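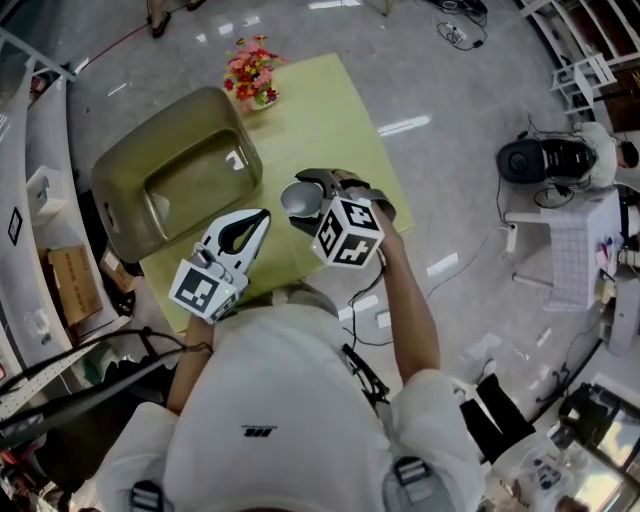 Ludivine Jacquet escreveu-nos a dizer que, depois de uma tarde inteira com as pinças do Plinura nas mãos, o que lhe ficou a doer foi o polegar e não o ombro, como todos lhe tinham prometido, e que voltava a alugar o kit já amanhã se lhe dessem um gatilho um bocadinho mais macio. Ficou registado, Ludivine, e o recado já seguiu para a Urkinus!

Foi aliás a mensagem dela que me fez finalmente sentar a escrever sobre o Plinura, que andava prometido nesta carta desde maio e que eu ia adiando sempre com a desculpa de querer experimentar mais um bocadinho. Para quem chegou há pouco à nossa lista (bem-vindos, somos cada vez mais!): é o kit de recolha de demonstrações que a Urkinus aluga e vende, com duas pinças de mão, os cubos com os marcadores a preto e branco já montados na base, a câmara de cabeça com a respetiva fita e o programa de gravação. A ideia é a que muitos de vós já conhecem de outros sistemas do género. Fazemos nós a tarefa, com as pinças a servir de dedos, e o que fica gravado vai depois ensinar um braço robótico a fazer a mesma coisa.

Passei com ele três semanas, entre a nossa oficina em Skornisville e umas sessões no espaço Macapagal, onde há mesas a sério, gente a trabalhar ao lado e alguém que percebe de cabos quando eu já não percebo nada.

Começo pelo que mais me agradou, que foi a montagem. Contava perder uma manhã e estava a gravar ao fim de quase 20 minutos, com o café ainda quente. As pinças vêm calibradas de casa, o programa reconhece cada cubo assim que ele aparece à câmara, e só tive de repetir um passo por ter trocado a mão esquerda com a direita (culpa minha, o manual avisa em letras bem grandes). Uma branca e outra preta é uma escolha que agradeço todos os dias, porque ao fim de uma hora a cabeça já não distingue esquerda de direita, mas cores ainda distingue!

Quanto às tarefas, fui pelo clássico de cozinha: taças, bacias, tirar daqui, pôr ali. A taça pequena de metal é um exercício ótimo para começar, e digo-o depois de a ter deixado cair muitas vezes. Se as pontas entram demasiado de lado, ela roda sobre si própria e foge, e a tentação é corrigir com o pulso, num gesto que um braço robótico depois terá dificuldade em imitar. O que resulta melhor é descer a direito, fechar devagar e só então levantar, como quem tira um ovo da panela. A bacia grande pede outra paciência, porque é larga e convida a usar as duas mãos ao mesmo tempo. Consegue-se, e o programa aguenta bem as duas pinças em movimento, desde que não se cruzem à frente da cara.

Um conselho que me deram no Macapagal e que passo adiante com muito gosto: antes de gravar, façam a tarefa toda uma vez com as mãos nuas, devagar, a reparar na ordem em que pegam nas coisas. Parece tempo perdido, mas as minhas gravações ficaram muito mais limpas desde que comecei a fazê-lo, e apaguei muito menos ao fim do dia.

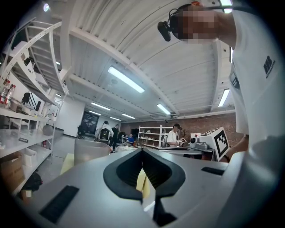
Passemos então ao que me agradou menos, que também o há, e a Urkinus sabe que eu não poupo ninguém só por me emprestarem material. O primeiro ponto são os cabos. Quem trabalha de pé e dá um passo ao lado para chegar ao outro canto da mesa tem de se habituar a levar o fio consigo, e eu demorei a habituar-me. Acabei por prendê-lo à alça com uma mola da roupa (sim, uma mola da roupa, das de madeira, roubada do estendal) e nunca mais me incomodou, mas gostava que viesse na caixa qualquer coisa pensada para isso.

O segundo é a fita da cabeça, que aperta bem e não escorrega, só que deixa marca na testa e, com o cabelo apanhado, nunca assenta à primeira. Experimentei usá-la mais acima e a câmara deixou de apanhar a parte da mesa mais próxima da barriga, que é justamente onde se pousam as coisas. Portanto, testa marcada e paciência. Uma colega de mesa pôs um lenço fino por baixo e jurou que fazia toda a diferença. Vou experimentar da próxima vez e conto-vos.

E depois há o gatilho, de que a Ludivine se queixa com toda a razão. É firme. Para agarrar uma peça e largá-la logo a seguir nem se dá por isso, mas quando se tem de ficar a segurar, à espera que a outra mão chegue, o polegar começa a protestar. A Urkinus respondeu-me que está a preparar uma mola mais branda e que a enviará a quem já tem o kit, sem me dar data, e eu prefiro não prometer aquilo que não me prometeram a mim.

O programa de gravação merecia um texto só para ele. Gosto muito de poder rever cada tentativa logo ali, ainda com as pinças na mão, e de marcar com um toque as que saíram mal. Gosto menos da exportação, que é lenta e que não avisa quando acaba (fui jantar, voltei e afinal estava pronta havia imenso tempo!). O menu está traduzido para português, com um ou outro deslize engraçado: «Apanhar a pegada» deve querer dizer iniciar a preensão, penso eu, e já me afeiçoei tanto à expressão que nem sei se quero que a corrijam.

Falta o preço, que sei que é o que metade de vós veio aqui procurar. O aluguer fica em 136 euros por semana, com as duas pinças, a câmara de cabeça e a assistência por telefone, que usei uma vez e me atendeu com muita simpatia. A compra é por orçamento, conforme o número de postos. Para um grupo pequeno que queira perceber se tem jeito e paciência para isto, parece-me que o aluguer de uma semana chega perfeitamente, desde que a primeira tarde seja só para treinar e não se guarde nada do que lá se gravar. Quem já tiver tarefas definidas e mesas montadas fará melhor em pedir logo duas semanas.

Pelo meu lado, fico com o kit mais uns dias e quero ver como se porta com panos e outras coisas moles, que são o meu eterno calcanhar de Aquiles. Se houver tarefas que gostassem de me ver tentar, escrevam, que eu leio tudo, mesmo quando demoro a responder.

Categoria: Robótica na bancada / Experimentámos

Comentários (3)

mesa_do_fundo: A mola da roupa é genial. Nós usávamos fita-cola e ao fim do dia a camisa ficava uma desgraça.

Teresinha: Dá para canhotos? O meu filho quer muito experimentar, mas faz tudo com a esquerda e já desistiu de outro kit por isso.

A redação: Dá, sim, Teresinha! No início da sessão escolhe-se a mão dominante e o programa trata do resto. Só não troquem os cubos de uma pinça para a outra, que depois é preciso calibrar outra vez.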